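HOME ECONOMICS FOUNDATIONS
Unit 4 handout: Setting and serving the snack table
Instructor: Hwa-young Yeom
Section leader for labs: Bijan Fallahi

Read this before lab. Bring it with you, since the worksheet at the end is collected.

4.1 What this unit covers

In Unit 3 we worked on storage and washing. Now the clean dishes go back out on the table. The food in this unit is simple on purpose. Most of the snacks are whole fruit, bread, or crackers, and the work is in the layout: where the plates go, where the food waits, and how it gets from one to the other.

The same layout applies to a child care room, a break room, or a kitchen at home. Students placed at the Brerketham center in August will use it every morning at 10:00 and again at 2:30.

4.2 Terms

Place plate. The plate a person eats from. One per person.

Holding tray. A larger flat piece with a lip, used to bring food to the table and keep it together until it is served. Nobody eats from the holding tray.

Back row. Place plates lined up along the far side of the table before serving.

Working edge. The side of the table where the server stands. Keep the first hand's width of it clear.

Reach. The distance from the server's shoulder to the item. Short reaches are steadier. If you have to lean over the food to get to a plate, the layout is wrong.

4.3 Choosing the plates

Plastic plates are fine for snacks. They are light, they stack, and a dropped one usually survives. A raised rim matters more than the pattern or the finish, because round fruit rolls. Check each plate for cuts and rough spots. A plate with deep knife marks is hard to get clean and should be pulled from use.

Use different colors if you have them. With small children, color tells each child which plate is theirs, and it lets the server say "yellow plate" instead of pointing. Use the same size for everyone. Different sizes start arguments about portions.

The tray should be clearly larger than the plates and preferably a different shape. If it looks like a place plate, somebody will sit down in front of it.

4.4 Order of work

1. Wipe the table and let it dry.
2. Wash your hands.
3. Set the back row, left to right. Plates may touch or nearly touch. Leave a gap if the guests will be picking up their own.
4. Set the holding tray in front of the row, near the center.
5. Put the food on the tray in a single layer. Don't pile it.
6. Serve from the tray to the plates, one item at a time.
7. Remove the tray when it is empty.

Bok-nam Yeo's section last term set the tray first and the plates after. It can be done, but they kept reaching across the food, and two groups had to start over. Follow the order above.

4.5 Handling whole fruit

Round fruit (plums, small apples, mandarins) should be picked up from the sides at the widest point. Lower it all the way to the plate before letting go. Dropping it even an inch will bruise a ripe plum, and the bruise shows by the afternoon.

Bananas are served with the peel on. Pick one up near the middle of the curve. Don't lift it by the stem end, which can split the peel. On a tray, a banana lies flat on its side and will not roll, so it can share a tray with round fruit and serve as a stop.

For practice we use play food along with the real kind. Play fruit weighs less and feels slicker, so don't judge your grip by it. Do-yoon Ok keeps the box of play food on the shelf by the sink. Return every piece after lab.

4.6 Sample layout

Compare your own table with the one in the photo. Look at the distance between the row and the tray first, then at how the food is spaced.
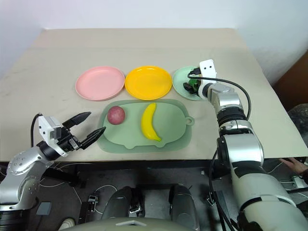 Fig. 4-2. Plates in the back row, holding tray in front with a banana (play food) and a round fruit.

Points to notice: the tray is larger than any of the plates, and the two pieces lie in one layer. The ring handle is at the right side of the tray.

4.7 Lab task

Work in pairs. One person sets the table and serves, and the other watches and fills in the sheet. Then trade. You have 2 turns each. Use three plates, one tray, and any fruit from the supply table.

Record on the sheet:
Color order of your back row
Which piece was served first, and to which plate
Any reach over the food (yes or no)
Any piece that rolled or was dropped

Speed is not graded. A table that is set slowly and correctly gets full credit.

4.8 Before next time

Read the section on pouring and cups. Geum-ok Ko will run the next lab and wants sleeves rolled up and rings off before you come in. If you missed the washing demonstration from Unit 3, see Bijan for a make-up time.

Worksheets go in the tray by the door.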